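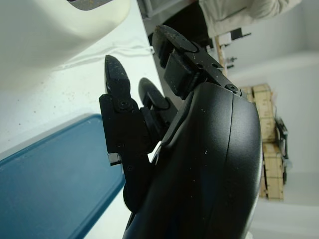

How to get a white cable off a white worktop (and the crumbs out from under it)

A thin white cable on a white worktop is very hard to see. You mostly find it by its shadow, or by putting a mug down on it. Ours lay across the top in lazy wavy lines for the better part of a winter, and every crumb dropped in that half of the room went to live beside it.

This page covers two jobs which ought to be one job: cleaning a plain white top properly, and fixing a light cable along it so you don't have to do the first job with one hand holding a wire in the air. Allow a morning. I allowed twenty minutes, and then it was lunch.

It's written for thin, low-voltage leads, the sort that charge things or carry data. If yours is a mains flex that has gone soft, hot or crunchy, stop reading and replace it.

What you need

A soft brush, the wider the better. A decorating brush that has never met paint is ideal.
Two cloths, one damp and one dry.
Washing-up liquid.
Adhesive cable clips. I used the small white ones from Danix, part 2987, which come on a card and grip a thin cable without pinching it.
A strip of low-tack tape.
A pencil, a soft one.
A tape measure.
A wooden lolly stick or an old plastic card.

If you'd like a channel in place of clips, Plavier sell a stick-on one with a snap lid. It looks smarter, and it's a good deal less forgiving if your wall isn't straight. My wall isn't straight.

Step 1: Find both ends

Sounds insulting, I know. Follow the cable by hand from one end to the other before you touch anything else. I spent some time tidying a cable that was plugged in to nothing at either end, and had been, as far as anyone could remember, since we moved in.

If it does turn out to serve a purpose, switch off whatever it feeds and unplug it at both ends. Coil it loosely, no tighter than a saucer, and put it somewhere off the worktop.

Step 2: Brush before you wipe

The temptation with a white top is to go straight in with a wet cloth. Don't. Crumbs and water make paste, and paste goes into the joint along the back, where it sets.

Start at the back edge and brush towards you in overlapping strokes. Hold a dustpan or a folded sheet of paper under the front edge. Get your eyes down to worktop level and look along the surface towards a window. From above, a white top with dark specks on it looks mostly clean. From the side it looks like a beach.

Brush again. There will be more.

Pale dust is the other half of the problem. It doesn't show on the white at all, and then it shows beautifully on anything black you set down there. If your dark things keep coming away with light freckles on them, the worktop is where to look first.

Step 3: Wash, rinse, dry

A drop of washing-up liquid in warm water, cloth wrung out hard. Work in straight lines from one end to the other and rinse the cloth more often than feels necessary. Go over it once more with clean water to lift the soap, and then dry it with the second cloth.

Leave the top alone for half an hour after that. Adhesive clips hate damp and they hate soap film, and they will tell you so at two in the morning by dropping off one at a time. I went over the line where the clips would go with a bit of Clotero surface wipe as well, the unscented kind. Test anything stronger than washing-up liquid on a patch nobody looks at.

While you wait, wipe the cable. Pull it gently through the damp cloth, then through the dry one, keeping both plugs well clear of the wet. It will be filthier than you expect and you may discover it was a brighter white all along.

Step 4: Decide where the cable should go

There are three sensible routes.

Along the back edge, where the top meets the wall. This is the easiest, and it's what I did.

Under the front edge. Good if the sockets are low down, but check how thick the top is first. Ours is 18 mm, which is enough to hide a thin cable clipped beneath it and not a great deal more.

Down the back and along the underside. This is the neatest by some way and involves lying on the floor with a torch in your mouth.

Whichever you choose, lay the cable loosely along the route first and hold it at each end with low-tack tape. Live with it for an hour. Plug things in. Open any drawers and doors nearby. You're looking for the place where it catches, and there will be one.

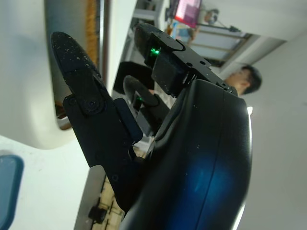
Keep the taped-up version well away from elbows while you're at it. A cable held by tape will stay put through almost anything except someone leaning over to ask what you're doing.

Step 5: Deal with the slack

Ours is a 3 metre cable doing a job that needs rather less than that, and I suspect most are. The wavy lines on the worktop were simply the spare, lying about with nothing to do.

Don't cut it, and don't wind it round your hand into a hard little knot either. Make a flat figure of eight, about as long as your palm, and fasten it with a reusable tie. Venckus do fabric ones that don't bite into the cable, though a strip cut from an old rucksack strap works too. Put the bundle at whichever end you never see.

Leave a bit loose at the working end, enough to pull the plug towards you. I left none the first time, on aesthetic grounds, and had to redo the last two clips.

Step 6: Mark and stick

Measure along the route and make a faint pencil mark every 300 mm. Add an extra mark on either side of each corner. If your pencil marks look too dark, they are; rub them down with a dry finger now, as they're a nuisance under a clip.

Peel the backing off the first clip, press it on and hold it down while you count slowly to thirty. Do the rest the same way. This is extremely boring. You will want to start pressing them on for a second or two apiece by the fourth, and those will be the ones you find in the toaster tray later.

Then leave them. The card says overnight, and for once I'd believe the card. Don't put the cable in yet.

Step 7: Fit the cable

Start from the end with the loose bit and work along, easing it into each clip with the lolly stick. It should sit straight without being tight. If it hums when you flick it, let some slack through.

Corners want a gentle curve. A cable folded hard round a corner will work perfectly for a few months and then start working only when you hold it at a funny angle.

Plug in both ends, switch on and check that everything still does what it did before.

If something goes wrong

A clip comes off. Scrape away the old pad with the plastic card, clean the spot, dry it and use a new clip. Sticking the old one back on never works, and I've tried it with three kinds of glue.

The cable sags between clips. Put another one in the middle of the gap.

There's a yellowish line where the cable used to lie. Make a paste of bicarbonate of soda and a little water, rub it along with a fingertip, leave for ten minutes and wipe off. Ours faded after two goes. If yours is a glossy finish, try it in a corner first.

Crumbs are collecting behind the clipped cable. They will, a bit. Run the dry brush along the back once a week, following the cable, and go in with the lolly stick where they've packed in at the corners. I keep the brush on a hook at the socket end so that I have to move it to plug anything in.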